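**Acta de la reunión mensual - Grupo de acampada y costura Skirlow**

Septiembre, viernes, 19:00. Local de la calle de atrás, planta baja.

**1. Salida de otoño al refugio Hinds**

¡Ya tenemos plazas! El refugio nos guarda la sala grande dos noches y nos deja usar la cocina hasta las once. Se han apuntado 34 personas, muchas más que el año pasado, y quedó claro que la gente tiene ganas de monte. Se acuerda salir en tren y hacer a pie el último tramo desde el apeadero, por el camino del molino - que está precioso en esta época.

Queda pendiente preguntar si se puede cenar fuera en caso de que haga bueno.

**2. Taller de reparación de ropa**

El taller del mes pasado gustó muchísimo y se repite. Serán 3 sesiones, siempre por la tarde, con las máquinas de coser que nos presta la mercería Medow. La primera va de cremalleras, la segunda de rodilleras y coderas, y la última queda abierta para que cada cual traiga lo que tenga a medias (¡y hay mucho a medias!). Se pide a quien tenga hilo grueso de sobra que lo deje en la caja de la entrada.

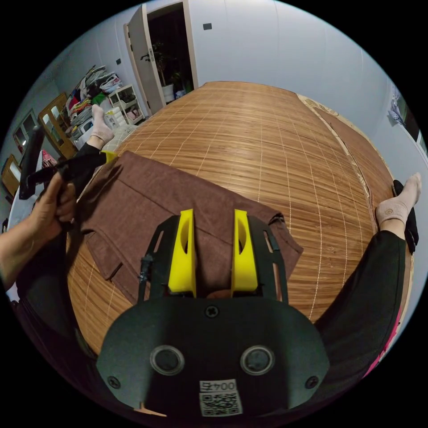 En cuanto al material para dormir, hubo un debate largo y muy animado. El suelo de la sala es de baldosa y por la noche enfría, así que parte del grupo defiende la colchoneta hinchable y parte prefiere algo que se enrolle y no pinche. Salió con fuerza la estera de tiras de bambú, como la que lleva encima la prenda marrón doblada: se sacude en un momento y se ventila bien. Se acuerda que cada persona elija lo suyo y que el grupo compre unas pocas esteras para prestar. También se recuerda llevar una capa de abrigo para la noche.

**3. Cuentas**

Hay 261 euros en caja después de pagar el seguro. Se aprueba destinar una parte a las esteras y otra a agujas y parches termoadhesivos Latudix. Sin votos en contra.

**4. Ruegos y preguntas**

- Se propone una merienda de intercambio de telas antes de Navidad. Gran acogida, se pone en el orden del día de la próxima.
- La llave del armario sigue atascándose. Se cambiará el bombín.
- Se pide que la lista del tren se cierre con una semana de margen.

Se levanta la sesión a las 20:40.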